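Hedura bin trials: README

What this is

Notes and logs from a side-by-side trial of two gripping methods on one arm: a thin finger and a pair of suction cups. We ran it because the Moronex sales sheet said a combined tool would "handle any bin". We doubted that when we read it and we doubt it now, though for different reasons than we started with.

If you only want numbers, open summary.csv and read the section on known problems before you quote any of them.

What's in the folder

picks.csv has one row per attempted pick. There are 900 rows.
summary.csv is the same thing rolled up by method and block position.
stills/ holds overhead pictures from the bin camera.
controller_logs/ is raw text from the Nallano controller box, not cleaned up.
notes.txt is what got typed at the bench. Spelling is as found.

Setup

The arm is a KUKA and it stayed the same all the way through. The combined tool carries the finger and the cups next to each other, so switching methods is a change in the program and nothing gets unbolted. That was the main selling point for us. It also means the finger rides along on every suction pick, where it's in the way, and the cups ride along on every finger pick, where they're also in the way. The sales sheet doesn't mention this.

The target parts are long rectangular blocks in red and green. They are easy parts. Flat faces, square edges, strong colours, nothing shiny. If a gripper can't manage these it won't manage anything in a real shop, but the reverse doesn't follow, and please don't write it up as though it does.
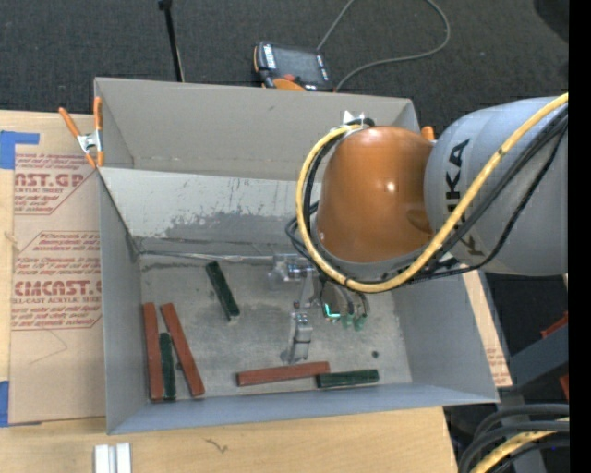 Combined tool over the bin, finger tip just above a red block near the front wall. The two green cups are to the right of the finger.

Blocks near the front wall are coded "wall" in the position column. Blocks lying side by side are coded "cluster", and a block by itself is "open". Where a block could be called either wall or cluster, we coded it wall. You may disagree, and the stills are there so you can recode it.

The bin is scuffed and stained and we left it that way. A clean new bin would have flattered the camera. The Pintér vision software was run on its default settings first and then tuned, and the two are marked separately in the vision column. Don't pool them.

How picks were scored

A pick counts as good if the block leaves the floor of the bin and is still held when the arm stops at the check height. It doesn't count as good if the tool shoves the block somewhere handy and gets it on the second go. The demo software that came with the tool scores that second case as a success. We turned that off, and it's a fair part of why our figures look worse than the brochure's.

Each session was 100 picks, and the blocks were tipped in fresh by hand before every session. Hand tipping isn't random, whatever anyone says. People tend to tip towards the middle.

What we think so far

Suction was the better method on open blocks, as you'd expect with a flat face to land on. Near the walls it lost most of that lead. The finger did better there, but it nudged neighbouring blocks often enough that later picks in the same session were affected. The rows aren't independent and we haven't corrected for it.

The claim that the tool chooses the right method by itself didn't hold up. In automatic mode it picked suction nearly every time, including on blocks it had just failed to lift. You can follow this in the controller logs if you have the patience.

Known problems

22 rows have no method recorded. The controller restarted mid-session and the field came back blank. We left them in and you should drop them.

The first 300 rows used the default vision settings. Anything that looks like an improvement after that point may be the tuning and have nothing to do with the gripper.

Colour of block is logged, but we never balanced red against green. If you find a difference between them, be suspicious of it.

Cup wear wasn't tracked. It should have been.

Using the data

Use it for whatever you like, with a link back to this folder. If you publish a success rate, please say which scoring rule you used and which vision setting. A plain percentage with neither attached is how we ended up buying the tool.

Still to do: rerun the wall cases with the finger retracted, if Moronex ever sends the part. It was promised for April.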